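**Fiteck publishes its maintenance routine for the two-arm snack sorting cell at Brendovine**

BRENDOVINE, March. Fiteck today released the routine it uses to look after its two-arm sorting cell, known in the shop as Miltell. The cell handles wrapped snacks on a wooden table and has logged 1,084 hours.

Each check begins with the grippers open over bare wood. The operator looks at both fingertips through the wrist camera and wipes them down if there is sugar or label glue on the pads.

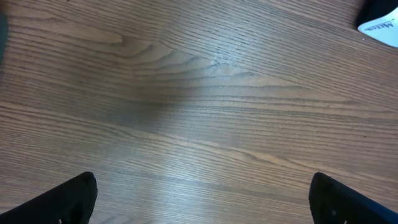 *Gripper fingers open above the tabletop, seen from the wrist.*

Both arms are bolted to one rail at the table edge. Rail bolts are checked every 10 shifts. Cables are checked at the same time, with extra slack left at the wrist so the loop does not pull when the arm folds.
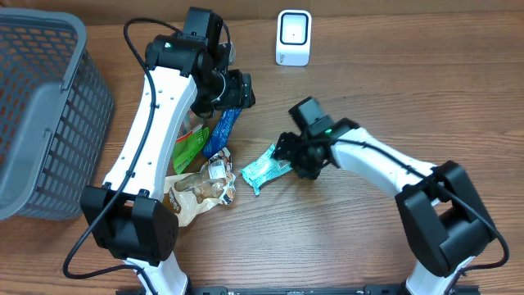
*The two arms at work on snack packaging, with the right gripper holding a teal wrapper.*

"Most of our stops came from cables and dirty fingers," said Kerubo Lema, who runs the cell for Fiteck. "We changed the order of the checks and wrote it down so the next shift does it the same way."

Glare is the other item on the list. A glossy tabletop reflects the overhead lights, and the exposure setting is reviewed whenever a lamp is replaced.
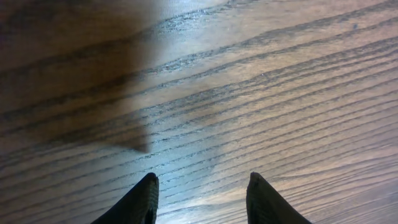

*Glare and shadow on the wood grain beyond the fingertips.*

The last step is a set of 3 test picks with a crumpled bag. If 2 fail, the arm is taken out of use and its wrist is recalibrated.
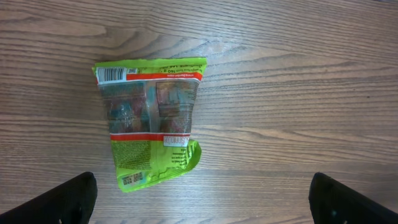 Page last changed: March, 10 a.m.

The routine is free to download from the Fiteck site. A version for the single-arm Hunt cell will follow. Questions about either cell can be sent to Kerubo Lema at the Brendovine office.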